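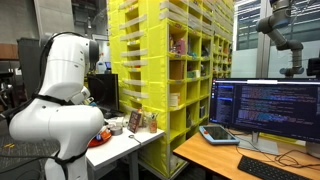 Vileck opens its type and texture studio to visitors twice a year, in May and October, and I went on Wed 5 May with a notebook and low expectations. The firm sells paper grain, canvas weave and scuffed concrete as files for people who design websites. I have paid for its concrete. My own homepage is as white as that table with the thin gray legs, and my clients seem to want something grubbier.

The tour started with the scanning room, where Daiane Caldeira laid a flour sack under the glass and scanned it at a resolution I can't repeat without wincing. Vileck has 1768 textures on sale. I asked which one sells best. "Beige linen," she said, with the face of a woman who has made her peace with it.
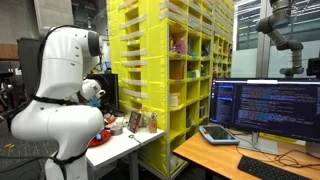
Laiba Mohmand

Next came a talk by Deligiannis, the foundry that shares the lease, on its new typeface Jiro. It comes in 4 weights, two of which I could tell apart. The handout ran to 200 words and used "honest" for a lowercase g.

I bought the small bundle, some 500 files, and have so far opened the folder and closed it again.

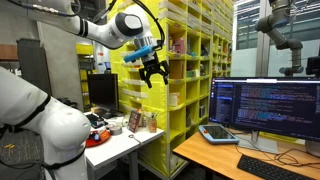 Getting there

Take the tram to Ukumance and walk uphill. Coffee is free, and tastes it.

12 shares | 3 comments
Home | Visits | Type | Textures | Contact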